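Tabletop

A tabletop is the flat upper part of a table, and the part for which the rest of the table exists. The legs, the apron and the stretchers have their admirers, mostly among people who make them, but a buyer in a showroom puts a palm on the top, slides it back and forth twice, and decides. This article deals with wooden tabletops used in homes. For stone and glass, see Countertop. For games played on tables, see the other article of this name, which is a good deal longer.

Construction

Wooden tops fall into a few families. The oldest is the plank top, made of boards laid side by side and joined along their edges. A single board wide enough to serve as a whole table is possible and is priced accordingly. Edge-glued tops made of narrower strips are more common and tend to stay flatter, a fact that owners of single-board tables prefer to learn after delivery.

Veneered tops carry a thin sheet of decorative wood over a core of something cheaper. Veneer has been looked down on for centuries by people who could not tell it from solid wood without turning the table over. A good veneered top moves less with the weather than a solid one, and on many old pieces the veneer is the most skilled work in the room.

Solid wood swells across the grain in damp air and shrinks in dry air. A top must therefore be fastened so that it can move, usually with slotted screws, wooden buttons or metal clips. A top glued firmly to its frame will move anyway, and will announce this in December, when the heating has been on for a few weeks, with a crack loud enough to be blamed on the neighbors.

Grain and color

Pale tops are usually made of maple, birch, ash, beech or pine, or of oak that has been treated to look less like oak. Their appeal is that they make a small room seem larger and show fewer crumbs. They make up for the crumbs by showing coffee, ink, blueberries and beets.

Identifying a species from the surface alone is difficult, and is most often done with confidence by a visiting relative. Color is a poor guide, as stains and bleaches can take a wood a long way from home. Grain direction matters more to the person who has to sand the thing. Work along the streaks leaves scratches that mostly vanish into them, while work across leaves scratches that wait for the first coat of finish and then appear all at once.

Finishes

Oil finishes soak in and leave the wood feeling like wood. They need to be renewed, and instructions on the can generally assume an owner who keeps a calendar for this. Lacquer and varnish form a film on top, resist spills well, and look fine until they are scratched, after which the whole surface has to be dealt with. Wax gives a soft sheen and protects against very little. Soap finishes, a Scandinavian habit, are simply soap flakes and water rubbed in and wiped off, and are the only finish that can be described to guests without boring them for long.

Sanding before oiling is normally taken to 180 or 240 grit. The Rukholm workshop, which made farmhouse tables to order, took its tops to 400 and was proud of it, although the woodworker Diane Sawatzky complained in her repair manual that a Rukholm top was so smooth the oil "had nowhere to sit down." Her own preference was to stop early and go to lunch.

Wear and marks

The white ring left by a wet glass is moisture caught in the finish and can often be lifted with gentle warmth. The black ring left by a wet steel can is a reaction between iron and the tannins in the wood, and is more or less a resident. Small dark specks on a pale top may be mineral streaks, pin knots, old glue or supper, and it is worth trying a damp cloth before reaching for the sandpaper.

Dealers divide wear into patina and damage. The distinction follows the asking price closely.

Commercial examples

The Seleo table, sold by the furniture maker Melnyk, came in 11 sizes with one top thickness, so that the smallest looked sturdy and the largest looked worried. Its rival, the Grilham, offered 13 shades of finish, several of which were separated only by their names. Later Grilham catalogs cut the list to natural, pale natural and white.

Use

A dining table is in theory used for dining. In most households this takes up a small part of the day, and the remainder goes to mail, homework, laundry and objects that are about to be put somewhere else.
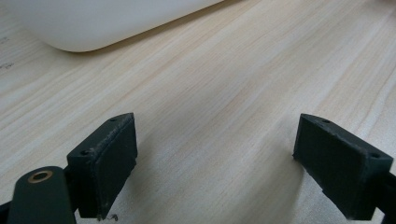 Objects of this last kind may stay for months. Felt pads under the heavier ones are advised in nearly every care leaflet, along with moving them now and then so that the wood darkens or fades evenly in the light.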